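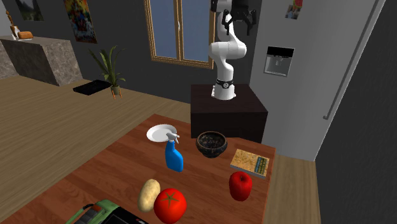

木目のある赤褐色の天板をもつテーブル。白い皿、鉢、本、リンゴ、トマトなどが置かれている(コンピュータグラフィックス)

**テーブル**(英: table)は、水平な板状の面を脚や台で支えた家具である。食事、作業、読書、会議、陳列などに用いられる。日本語では卓、卓子とも呼ばれ、食事に使うものはとくに食卓という。引き出しを備えた事務・学習用のものは机またはデスクとして区別されることが多いが、両者の境界は明確ではない。

## 名称

英語の table は、板や書字板を意味するラテン語の tabula に由来し、古フランス語を経て英語に入った。表や一覧を意味する table も同じ語源をもつ。古い英語では食事用の台を指して board の語が用いられ、食事付きの下宿を表す board and lodging などの表現に名残がある。

日本語の「机」の語源については、食物を盛る器「坏(つき)」を据える台、すなわち「坏据(つきうえ)」とする説がよく知られている。この説に従えば、机は本来、書き物の台よりも飲食物を載せる台に近い道具であったことになる。「卓」は中国語に由来し、椅子と組になる高い台を指す語として受け入れられた。外来語の「テーブル」は近代以降に一般化し、現在では洋風のものに限らず、座卓を「ローテーブル」と呼ぶような用法も広く見られる。

## 歴史

### 古代

古代エジプトでは、供物や日用品を載せる小型の台が木や石で作られた。墓の壁画や浮彫には、食物を積み上げた台の前に腰かける人物が繰り返し描かれている。多くは一人または二人で使う大きさであり、大勢で囲むものではなかった。

古代ギリシアの宴席では、参加者が寝椅子に身を横たえ、それぞれの脇に軽い小卓が置かれた。小卓は寝椅子の下に収まる高さで、食事が終わると片付けられた。三本脚のものが多いのは、平らでない床の上でもがたつきにくいためである。

ローマではテーブルは富を示す家具となり、大理石や青銅の脚に獣の足や頭をかたどった装飾が施された。北アフリカ産の針葉樹の瘤から取った材は木目の美しさで珍重され、きわめて高い値で取引されたことが文献に記されている。

### 中世から近世のヨーロッパ

中世ヨーロッパの館では、広間が食事、執務、就寝などに兼用された。食事の時間になると架台の上に長い板を渡し、布を掛けて食卓とし、終わると解体して壁際に寄せた。こうした組み立て式のものは架台式テーブル(トレッスルテーブル)と呼ばれ、形を変えながら現在まで作られている。修道院の食堂では、早くから据え置きの長いテーブルが使われた。

専用の食事室が設けられるようになると、重厚な固定式のテーブルが普及した。16世紀には、天板の下に収めた板を引き出して長さを延ばす伸長式が現れ、17世紀には折り畳んだ板を回転する脚で支えるゲートレッグ・テーブルがイングランドを中心に流行した。18世紀には茶、カード遊び、裁縫、朝食など用途ごとの小型テーブルが多様化し、マホガニーを用いた薄い天板や細い脚が好まれた。

19世紀に入ると製材と接合の機械化が進み、それまで上層の家庭に限られていた意匠が量産品として出回った。曲木や鋳鉄の利用もこの時期に広がり、カフェや庭園のテーブルに多く用いられた。

### 中国

中国では床に座る生活様式のもとで低い案や几が使われていたが、唐代から宋代にかけて椅子の使用が広まり、それに合わせて卓も高くなった。明代には硬木を用いた簡潔な形式が発達した。釘を使わずに枘(ほぞ)で組み、脚と天板の間に牙板や棖を渡して強度を確保する構造が特徴である。八人で囲む正方形の八仙卓は、家庭の食事や祭祀に広く使われた。

### 日本

日本では長く、一人に一つずつ配る膳が食事の道具であった。庶民の間では、食器を収納する箱の蓋を裏返して膳とする箱膳が普及した。膳には身分や席次の違いが表れ、同じ家の中でも形や塗りの異なるものが使い分けられることがあった。

例外として、江戸時代の長崎では中国の影響を受けた卓袱料理が行われ、円い卓を数人で囲んで大皿から取り分けた。明治時代には官庁、軍隊、学校、ホテルなどで洋式のテーブルが使われるようになったが、一般の住宅に入ることは少なく、家庭ではまず折り畳み脚の座卓であるちゃぶ台が広まった。ちゃぶ台は明治の後半から大正、昭和初期にかけて普及し、家族が一つの台を囲む食事の形を定着させた。使わないときに脚を畳んで片付けられる点が、一つの部屋を食事と就寝に兼用する住まい方に適していた。

第二次世界大戦後は、台所と食事室を一体にした間取りが公的住宅を通じて広がった。初期の団地には、入居者の生活様式を椅子座へ導くため、テーブルをあらかじめ備え付けた住戸もあった。高度経済成長期以降、椅子と組にした食卓は一般的な家具となったが、座卓やこたつも併用されている。

## 構造

テーブルの基本的な部材は天板、幕板、脚、貫である。

**天板**は物を載せる面である。一枚の板から取ったものを一枚板、幅の狭い板を並べて接着したものを矧ぎ板という。縁は角を落とす面取りを施すのが普通で、面の形によって見た目の厚みや手触りが変わる。

**幕板**は天板の下で脚同士をつなぐ横材で、脚の倒れと天板の反りを抑える。幕板の丈が高いほど強度は増すが、座ったときに腿が当たりやすくなる。椅子の肘掛けが幕板に当たって奥まで入らないこともあり、組み合わせる椅子の寸法と併せて検討される。

**脚**は四隅に置く四本脚が最も多い。中央の一本で支えるものは足元が広く使える反面、縁に荷重がかかると傾きやすいため、下部を広げるか重くする。左右二か所の板や枠で支える形式では、長手方向の揺れを防ぐために中央に貫を通す。

**貫**は脚の下部または中ほどをつなぐ材で、架台の強度を高める。足を載せる部分として使われることもある。

無垢材の天板は湿度の変化によって木目と直交する方向に伸縮する。脚や幕板に固く接着すると、乾燥期に割れ、湿潤期に反りが生じるおそれがある。このため、溝に掛けて滑らせる木製の駒や長穴の金具を用い、動きを許しながら固定する。天板の両端に直交する材を取り付ける端嵌めも反り止めの一種で、中央だけを接着し、両側は動くようにしておく。

## 材料

木材は古くから最も一般的な材料である。広葉樹ではナラ、オーク、ブナ、ウォールナット、チェリー、チーク、ケヤキなどが用いられ、硬く傷がつきにくい。針葉樹のマツやスギは軽く加工しやすいが、へこみが残りやすい。チェリーは光に当たると赤みを増し、ウォールナットは逆に明るくなる傾向があるなど、色の経年変化は樹種によって異なる。

木目の現れ方は木取りで決まる。年輪に対して直角に近い面で挽いた柾目板は、平行に近い縞が通り、変形が少ない。接線方向に挽いた板目板は山形や波形の模様を示し、幅広の材が取りやすい反面、反りが出やすい。ナラやオークの柾目面には、放射組織が帯状に光って見える虎斑(とらふ)が現れることがある。

合板、繊維板、パーティクルボードなどの木質材料は寸法が安定しており、表面に突板や化粧シートを張って使われる。突板は天然木を薄く削いだもので、見た目は無垢材に近いが、深い傷を削り直すことはできない。

石材では大理石と花崗岩が代表的である。大理石は酸に弱く、果汁や酢がつくと艶を失う。ガラス天板には通常、割れたときに粒状になる強化ガラスが用いられる。金属は主に脚部に使われ、屋外用では防錆処理を施した鋼やアルミニウムが多い。

## 仕上げ

木製テーブルの表面仕上げは、塗膜をつくるものと、木に浸透させるものに大別される。

ウレタン塗装は水や汚れに強く、日常の手入れが容易である。傷が塗膜の下に達すると部分的な補修は難しく、全面の塗り直しが必要になる場合がある。ラッカー塗装は薄く仕上がり木の質感を残すが、熱やアルコールで白く変色しやすい。

オイル仕上げは亜麻仁油や桐油などの乾性油を染み込ませるもので、手触りがよく、使用者自身で塗り重ねることができる。水滴を放置すると輪染みが残りやすい。乾性油を含んだ布は酸化熱で自然発火することがあり、使用後は水に浸すなどの処置をしてから廃棄する。

漆塗りは日本、中国、朝鮮半島、東南アジアで行われてきた。耐水性と耐酸性に優れるが、紫外線には弱い。

## 種類

- **ダイニングテーブル** ― 食事用。長方形、正方形、円形、楕円形などがある。
- **コーヒーテーブル** ― ソファの前に置く低いもの。日本ではセンターテーブルとも呼ばれる。
- **サイドテーブル** ― 椅子や寝台の脇に置く小型のもの。
- **コンソールテーブル** ― 壁に沿わせる奥行きの浅いもの。玄関や廊下に置かれる。
- **ネストテーブル** ― 大きさの異なる数台を入れ子状に収納できるもの。
- **座卓** ― 床に座って使うもの。
- **作業台** ― 工作、調理、実験などに用いる。耐荷重や耐薬品性が重視される。

天板の大きさを変えられるものには、中央に補助板を加える伸長式、両側の板を跳ね上げるバタフライ式、端から板を引き出すドローリーフ式などがある。

## 形状と配置

長方形のテーブルは壁に寄せやすく、部屋の形に合わせて配置できる。両端の席は他の席と区別されるため、会食や会議では主人や議長の席とされることが多い。円形のテーブルには端の席がなく、参加者の序列を目立たせたくない場に用いられる。対等な立場の話し合いを「円卓会議」と呼ぶのは、アーサー王伝説の円卓に基づく。

直径を大きくすると円形テーブルの中央には手が届かなくなる。中国料理店などで見られる回転台は、これを補うものである。

椅子に座って使う場合、座面から天板上面までの高さの差を差尺という。差尺が大きすぎると肩が上がり、小さすぎると前かがみの姿勢になる。同じ高さのテーブルでも、椅子の座面高によって使い心地は変わる。

## 手入れ

日常の清掃では、固く絞った布で木目に沿って拭き、その後に乾拭きを行う。研磨剤入りの洗剤は塗膜を曇らせる。食器の裏の高台が素地のままの場合は擦り傷の原因となり、敷物を用いて防ぐ。

熱い鍋などを直に置くと、塗膜に水分が入り込んで白い跡が残ることがある。直射日光の当たる場所では、置いたままの物の下だけ色の変化が遅れ、輪郭が残る。暖房や冷房の風が直接当たる位置も、乾燥による割れを招きやすい。

脚のぐらつきは、接合部の金具の緩みによるものが多い。金具で組む製品では定期的な締め直しが推奨される。床の不陸によるがたつきには、脚先の調整具や薄い当て物を用いる。

## 文化

テーブルを囲むことは、食事や協議を共にすることの比喩として多くの言語に見られる。日本語の「交渉のテーブルに着く」は英語の表現と共通する。英語の動詞 table は、イギリスでは議案を審議に付すこと、アメリカでは審議を棚上げすることを意味し、用法が逆になる。

キリスト教では、聖餐を執り行う台を聖卓と呼ぶことがある。絵画においても食卓は重要な題材であり、最後の晩餐を描いた作品では、横長の食卓の片側に人物を並べる構図がしばしば採られた。17世紀のオランダやフランドルでは、卓上の果物、食器、書物などを描く静物画が盛んに制作され、熟した果物や頭蓋骨には生のはかなさの寓意が込められた。

## 関連項目

- 机
- 椅子
- 膳
- ちゃぶ台
- こたつ
- テーブルクロス
- 木工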